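# Lanonero Cup

The **Lanonero Cup** is a student robotics competition held each October in Dolbridge. Teams from technical colleges program a humanoid robot to carry out household and janitorial chores in a set of furnished rooms. All teams work with the same type of robot, so scoring depends on the software and on how well the students have prepared the hands and sleeves for the job. The event grew out of a second-year design course at the Trịnh Institute, which still supplies the judges and the practice space.

## Format

A run lasts 45 minutes. Teams draw their chores on the morning of the event and may do them in any order. A team may stop its robot twice without penalty, and each stop after the second costs points. The maximum score is 500.

The best-known chore is the liner change. The robot has to take a used bag out of a wastebasket, carry it to a drop point and fit a new bag over the rim. Teams usually begin with the removal, which has its own practice sheet in the student handbook.
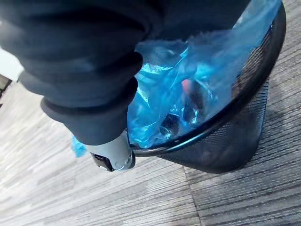

Judges award points for each stage separately. A bag that comes out of the basket with its contents still inside earns full marks for removal, even if the robot later drops it. Tipping the basket over ends the attempt, and the team moves on to its next chore. Tears are measured after the run, and small ones are ignored.

## The handling problem

Thin plastic film is widely seen as the hardest material in the contest. It folds, it clings to the fingers, and it reflects overhead lights in a way that upsets depth sensing. A bag also changes shape every time it is gripped, so a stored grasp position is of little use on the second try. Early teams wrote long sequences of fixed moves, most of which failed when the bag sagged. Later teams turned to short recorded demonstrations, with a student guiding the arms through the chore and the software learning from the recordings. The 2 demonstration sets released by the course contain 500 recordings each, one for bags and one for rigid items.

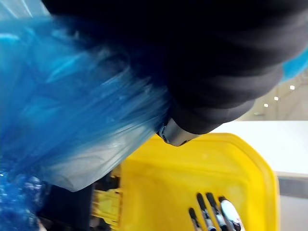 Carrying is scored apart from gripping. The robot must keep hold of the film while it turns, walks and passes furniture, and a bag that touches the floor on the way loses points. Several teams have their robots raise the bag to chest height before the first step - a habit that began in the Trịnh course and spread from there.

## Hardware rules

Robots must be entered with their standard hands. Students may add covers to the arms and legs and may change the fingertip pads, but motors and joints stay as supplied. The covers keep loose film out of the joints, and the usual pattern is a ribbed black one with the metal of the shin left bare below it. Gumoto, a Dolbridge workshop, cuts replacement covers for teams that do not sew their own.
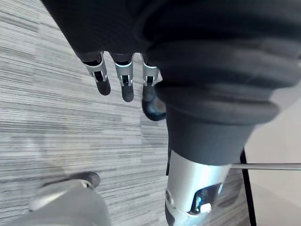

Floor surface was added to the rules in March 2019. Before then, the practice rooms had smooth floors only, and some robots walked poorly when they met carpet on the day. Practice now takes place on striped gray carpet as well, where a rounded foot with a black toe tip has to settle flat before the arms are allowed to move. Teams log each stumble and hand in the log with their code.

## Student work

Entry is open to groups enrolled in a taught course or a registered club. Each team submits a short report covering its grasp method, its training recordings and the faults found in practice. Reports are kept in the Trịnh Institute library and may be read by later teams.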